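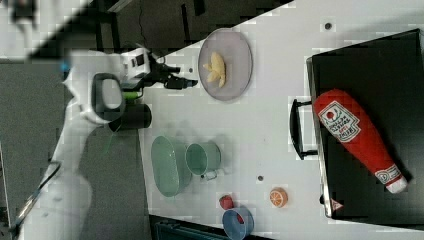 Banana on the purple plate, green bowl and cup close by.

Play Kitchen Sets: Your Questions Answered

Welcome to the Brirkosmont help page! We get a lot of letters about our play kitchen pieces, from parents, grandparents and preschool teachers, and we love every one of them. These are the things people ask most often. Take your time and have a good look through.

What age are the sets meant for?
We suggest 3 and up. Younger brothers and sisters will want to join in, of course (they always do!), so please stay close by and keep the smaller pieces on a high shelf until they're ready.

Do I have to buy a full set, or can I pick single pieces?
Either is fine. The Bellmont set is our big one and the Farkas set is the little starter, but plates, cups, bowls and pretend food can all be ordered one at a time. Plenty of families begin with a plate, a cup and a banana and see how things go from there.

How should I wash everything?
Warm water, a drop of dish soap and a soft cloth, then leave the pieces on a towel overnight. Please don't put them in the dishwasher — the heat is hard on the colors, and we would hate for your greens to go chalky. Anything made of wood only wants a quick wipe with a damp cloth.

Will new pieces match the ones we already have?
Close, but we can't promise a perfect match. The greens in particular wander a little from one batch to the next, and after a few years of tea parties yours will have softened anyway. We rather like a mixed table, with pale green next to dark green and a purple plate in the middle of it all.

What is a good way to lay out the table?
Leave more space than you think you need. Put the pan at one side with the spatula resting on it, so there is a clear "stove," and give the plate a spot of its own where supper gets served. The colander and the mug can sit together in between. A plain wooden block is handy to have out too, and may be butter one day and a loaf of bread the next.

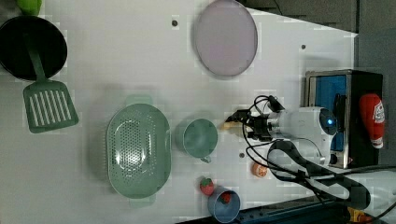
We lost a piece. Can it be replaced?
Very likely, yes! We keep spares of nearly everything back to the Branberg range, which we stopped making one April and still get asked for. Write to us with the item number from the bottom of your box (the colander, for instance, is 748) and we'll look on the shelf for you.

Do you sell to schools?
We do, and gladly. Orders of 50 pieces or more get the school price, and orders over 400 pieces ship on a pallet, so please tell us if your building has a loading door.

Page last updated 3 Jul 2024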